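The Last Forty Boxes

Vetance occupies the ground floor of a former shoe warehouse, and the smell of the former tenants has never completely left. The woman who runs it noticed this only after signing the lease. She now tells customers it is the smell of craftsmanship.

What Vetance does is repack things. A company imports a part, or makes one, and sends it over in whatever it arrived in. Vetance takes it out, puts it in a bag, puts the bag in a box, and sends it on to whoever wants it. She has been doing this for long enough that her own mother has stopped asking what the business is.

"I tell people at parties that I'm in logistics," she said. "If they ask a second question I know they're lonely."

We met at seven in the morning, because by eight the phone starts. She had a mug of coffee in one hand and a tape gun in the other, and she kept the tape gun for the whole conversation. She gestured with it. I learned to sit a little farther back.

I asked her to start with bags, as bags were the reason I had come. In July the company switched from thick bags to thin ones, on the advice of a supplier called Flerkik, and the packers took it about as well as a family takes a change in the Thanksgiving menu.

"The thin ones cling," she said. "You pull one off the stack and two come. You blow in it, like you're at the grocery store, and it opens for exactly as long as you're blowing. Then you need a third hand for the part. I had a grown man threaten to resign over a bag. He's been here longer than the heating."

Did he resign?

"He went to lunch."

She has kept the thin bags. They cost less, they weigh less, and they fold down over an odd shape better than the old ones did. She conceded the clinging and told me that licking your thumb is prohibited, and that everybody licks their thumb.

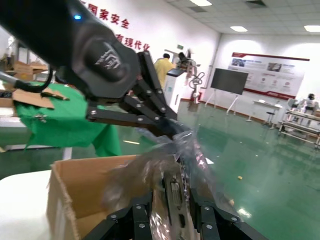
Her rule for boxes is that the box is open and waiting before anybody touches a bag. She arrived at this rule in the first winter, when people would bag the part, look around for a box, set the bag down somewhere sensible, and never see it again. Now the box goes on the white tabletop first, flaps out of the way, and the bag is carried to a spot right over the opening before it gets let go. It does not matter to her if the bag is a mess of wrinkles by then. It does not matter if the cardboard has a little tear at the corner, either, provided it is up at the edge. "A tear at the top is cosmetic," she said. "A tear at the bottom is a phone call."

She has opinions about the cardboard in general. Flattened boxes are supposed to be stacked square, with the flaps tucked. I pointed out that a stack near us had flaps going in several directions.

"I said supposed to."

The bright green cloth draped over the table behind was another matter, and I had been working up to it. She bought the cloth herself, at a fabric store that was going out of business, and she is proud of the price. The idea was that a clear bag vanishes on a white table and shows up on a green one. A packer can lay things down on it and find them again. The cloth hangs over the edge because she bought too much and refuses to cut it.

"It was a remnant. You don't cut a remnant. It's already been through that."

Customers who visit tend to ask whether she is filming a weather report. She has stopped explaining and started giving them the forecast.

The parts themselves she talked about with less tenderness. One regular customer, Hofstetter, sends ribbed pieces that catch on everything they meet. They catch on the inside of the bag going in. They catch on each other, when somebody puts two in the same bag to save time. The instruction sheet says one part per bag, and she had it printed larger this spring. "People read it as a suggestion with big letters," she said.

I asked what a good day looks like.

She thought about it, and turned the tape gun over a couple of times. A good day, she said, was the one when they shipped 2,351 pieces and the truck was early and somebody had brought doughnuts. A usual day is a lot smaller. She writes the number on a whiteboard by the door, and has left the 2,351 up in the corner with a square drawn around it and the words DO NOT ERASE. Someone has added "why."

And a bad one?

"Clandach."

Clandach is a customer, or was. They ordered 200 boxes packed, and called when 160 were done to say that the label should go on the short side. The label had been put on the long side. It was on the long side in the drawing Clandach had sent, which she still has, in a plastic sleeve, in a drawer she opened to show me without having to look for it.

They redid the 160. Then they did the last 40, with the label on the short side, and those were the slowest boxes of her career. Everyone stopped before each one and turned it around and looked at it. "You've never seen people so careful with a rectangle," she said.

What does she put in the empty space, when the box is too big for the bag? Paper, mostly. She tried air pillows for a season and the packers popped them, first by accident and later by appointment. Shredded cardboard was tidy going in, but the people at the other end complained about the floor. Paper is dull and it works. You crumple it loosely, you fill the corners, and you shake the box next to your ear. If you hear anything, you open it and add a sheet.

She still shakes boxes at home. Cereal, rice, the gifts under her sister's tree. Last winter she told a nephew that his present had been badly packed, before he had unwrapped it, and she was right, and it did not go over well.

Toward eight she got up to show me how to close a box. Short flaps first, then long, then one strip of tape down the seam with the ends folded over far enough that you could pick the whole thing up by them, although you shouldn't. She did it in a few seconds, without putting down her coffee. I did one after her. She watched me the entire time, with what I took to be encouragement.

Then she cut my tape, opened the flaps, and did it again.

"It was fine," she said. "It would have been fine." The phone had started by then, and she went to answer it, still holding the tape gun.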